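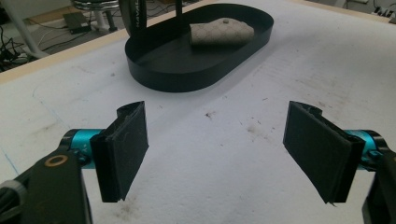 Worktop and tray: condition gallery

Fullari, bench room. Page last changed Sep 26, 2023.

The pages in this gallery record the state of the white work surface and the black oval tray used with it. They are meant for anyone setting up the bench after a break, or deciding whether the top needs cleaning or replacing. The pictures are in no particular order. Captions give the part of the surface concerned and the marks to look for. Measurements are not taken from pictures; use the bench sheet for those.

Terms used on this page: "top" is the white board, "border" is the light wooden strip along its far edge, "tray" is the black oval tray with low walls. "Speck" means dark debris of any kind. "Smudge" means a grey mark with no clear edge. "Line" means the faint blue line on the left side of the top, which has been on the board since May and is not a guide for placing anything.

Surface, in front of the tray

Small dark brown stain near the middle, just on the near side of the tray, with a few tiny flecks by it. To the right of the stain is a broader greyish smudge. The two are logged separately, as stain and smudge, under item 3 on the bench sheet.

Faint curved lines and lighter patches elsewhere on the board are logged as wear. They do not call for cleaning. Rubbing at them tends to raise the surface and makes the patch larger.

Tray and far edge

Tray on the white top, interior flat matte black, ends rounded. The inside of the far wall picks up faint reflections, which should not be read as scratches when checking the finish from a picture. A dark upright post with white lettering stands at the left rear edge of the tray, with a thin black rod next to it. Beyond the top is the wooden border. At the near right, a beige fabric strap with a faint brown pattern and an olive-green edge lies on the surface. 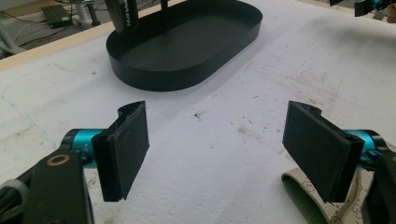 Cleaning the top

Lift the tray off first. Do not slide it.

Brush specks towards the near edge with the soft brush, then go over the same area with a dry cloth. Smudges can be treated with a cloth that has been dampened and wrung out well. Let the board dry fully before the tray goes back. No solvent, no abrasive pad, and no cleaner from the Trutport kit, which is for the metal stands only.

Leave the blue line alone. It does not come out with water, and an earlier attempt at the back of a spare board left a patch that was easier to see than the line had been.

Straps and other fabric items come off the top before wet cleaning and are hung up, not folded.

Stock and references

Spare boards are kept flat on the lower shelf, under the Xiao cartons. Each is wrapped. Write the date of opening on the wrap and keep it with the bench sheet.

Board stock number: 1572
Replacement point: 200 sessions, or sooner if the surface lifts
Tray supplier: Gurnoser
Tray spares: one, same shape, unused

The session count starts again at zero when a new board is fitted. It does not start again when a board is turned over, as both faces are counted together towards the 200.

Adding to this page

Send new pictures with the part of the top named in the subject line (near edge, middle, tray, far edge, left, right). Pictures that show none of the top are not used here. Captions are kept to marks that can be seen; opinions on the cause go on the bench sheet in the remarks column.

Related pages: Bench sheet, current. Metal stands. Fabric items. Lower shelf list.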